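Search the help board
Search
Advanced

Old desktop tower: what to check before replacing the power supply

Cauã Bezerra

I have an older desktop tower that shuts off under load. At idle it will run all afternoon. As soon as a game or a video export starts, it lasts a few minutes and then drops out completely, with no error and no blue screen. It restarts normally if I wait.

The supply is a 300 W unit that came with the case. The graphics card was added later, a small Lerkitz with no extra power connector. I have cleaned the dust filter and reseated the memory. Before I spend money I would like to know whether the supply can be ruled in or out at home, and what order to take things apart in. I have a multimeter but not much experience with it.

4 comments

Dirceu Coutinho

Start with the label. The figure on the box is the total, but the graphics card and the processor draw mostly from the 12 V rail, so read the current given for that rail and multiply by 12. On older 300 W units the result can be well under 300.

Shut down, switch off at the wall, unplug the cord and hold the power button in for ten seconds. Lay the case on its side with the open side up. Working upright puts the weight of the card on its slot while you pull at cables, and you can't see the latch at the end of the slot.
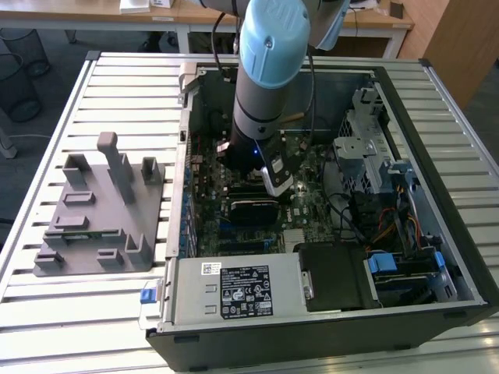 Genivaldo Frota asked whether the card has to come out before the supply does. In most towers it doesn't, but take it out anyway if the processor has its own graphics. Run the machine without it for an evening. If it stays up under a processor load, you have narrowed things down without buying anything.

Note that some brand-name desktops use a supply that slides or clips in and is released by a tab, with no screws at the back. A standard ATX unit will not fit those. Check the shape and the main connector against the old one before ordering. I replaced mine with a Cordeiro and had to send the first one back for this reason.

Do not open the supply itself. The capacitors inside can hold a charge after it is unplugged.

Shares: 60

Baptiste Boyer

Same fault on mine, and it was heat. The paste under the processor cooler had dried to a grey crust. Log the temperatures while you run the export. If the processor climbs steadily and the machine cuts out at the same reading each time, look at the cooler first. Spin the fans by hand with the power off - a stiff bearing is easy to feel.

Regarding the multimeter, a reading at idle tells you very little. The 12 V line should stay within five per cent, but you need to measure it under load, and a short dip will be too quick for a cheap meter to show.

Cleiton Prado

Just get a bigger one. Fixed mine.

Viewed 2000 times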